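OK so I finally finished the house rules for our sim cube tasks at Polla and people keep asking, so here's a little thread 🧵

1/ Write down the success check before you run anything! Ours used to live in Rocío Palacios's head (sorry Rocío). Now it's one line in the task file.

2/ Fix your seeds and save them. We do 200 episodes per task, and if you can't replay number 66 for me I don't want to hear about number 66.

3/ Log every contact with stuff the arm wasn't asked to touch. A cube can end up in the right spot after a pretty ugly bump, and I want that in the report.

4/ Always post a still with your numbers. Colors by name, please, "cube 3" means nothing to me
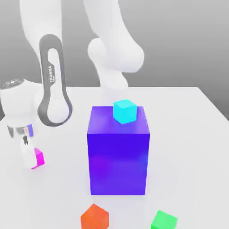

Magenta by the gripper, cyan up on the box, orange and green in front.

5/ Sim and real scores go in separate tables. Always. Sem Van Beek wants them side by side and we're still fighting over it, more in July!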